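Chapter 6
Fixed and Variable Costs

Chapter 5 dealt with recording costs as they come in: invoices, receipts, wage slips. By the end of it you should be able to take a month of paperwork and enter it in a ledger without leaving anything out. This chapter asks what those entries mean when the amount of work changes. A business that doubles its output will not see every bill double, and a business that closes for two weeks will still have bills to pay.

Most of the examples use Ruswood, a workshop that makes wooden stools and sells them to shops. Its owner, Oľga Ďurica, keeps her own books and has one assistant, Marek Machala, who enters the purchases. Castonix, the supplier that appeared in Chapter 4, comes back in Section 6.3. You will need a calculator or a spreadsheet for the practice work at the end of each section.
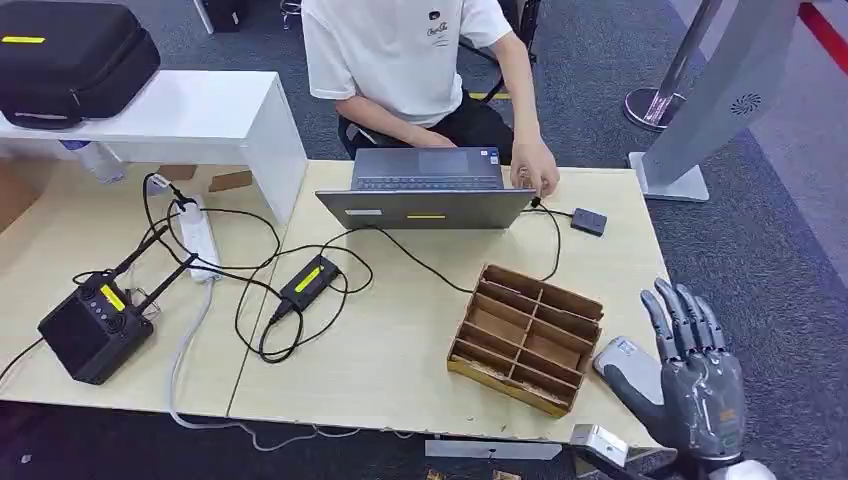
6.1 Sorting Costs by How They Behave

A fixed cost stays the same over a given period whatever the level of output. Rent is the usual case. Ruswood pays $2,000 a month for its workshop whether it makes 40 stools, 200 stools, or none at all. Insurance and the yearly software license behave the same way.

A variable cost rises and falls with output. Each stool at Ruswood uses $40 of wood, glue, and hardware, and costs another $6 to pack and ship. If no stools are made, none of this money is spent. The variable cost per stool is therefore $46, and the total variable cost for any month is $46 multiplied by the number of stools.

Put the two together and you have the total cost:

Total cost = fixed cost + (variable cost per unit × number of units)

In February, Ruswood made 40 stools. Taking rent as the only fixed cost, the total was $2,000 + ($46 × 40), or $3,840. Divided over the 40 stools, that comes to $96 each. If the workshop had made 200 stools, the total would have been $2,000 + ($46 × 200), or $11,200, and each stool would have cost $56. The wood did not get any cheaper. The same rent was shared among more stools.

Beginners often read the second result and conclude that the fixed cost has gone down. It has gone down per unit, but the total paid to the landlord is unchanged. When you write up your answers, always say whether you mean total cost or cost per unit.

Costs that do not fit neatly

Some bills have a fixed part and a variable part. These are called mixed costs. The electric bill at Ruswood includes a monthly service charge, which is owed even if every switch in the building is off, plus a charge for the power used. The bill should be split and each part entered in its own column. Phone plans with a basic fee and extra charges for calls work the same way, and so do many vehicle leases.

Other costs move in jumps. One person can pack only so many stools in a day. Past that point Ruswood has to hire a second packer, and wages go up all at once – then stay level until the second packer is also fully busy. These are step costs. Over a narrow range of output they can be treated as fixed. Section 6.4 explains how to choose the range.

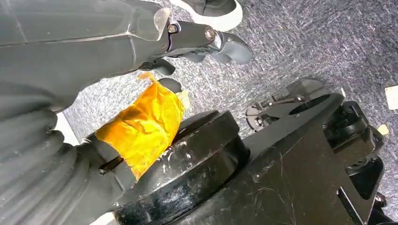

Is rent still a fixed cost if the landlord raises it?

Rent is still a fixed cost after an increase. The word "fixed" refers to the link between the cost and the level of output. A landlord may raise the rent at the end of a lease, but the increase has no connection with how many stools were made. Use the old figure for the months before the change and the new figure from the month it takes effect.

The period matters

Over a week, nearly everything a business pays is fixed. The lease is signed and the staff have been promised their hours. Over several years, nearly everything can be changed: the business can move to a smaller building, sell equipment, or drop a product. For this reason a list of fixed costs should always carry the period it covers. In this chapter the period is one month unless the text says something else.

Section 6.2 takes the Ruswood figures and adds a selling price, so that we can find the number of stools the workshop has to sell in a month to cover its costs.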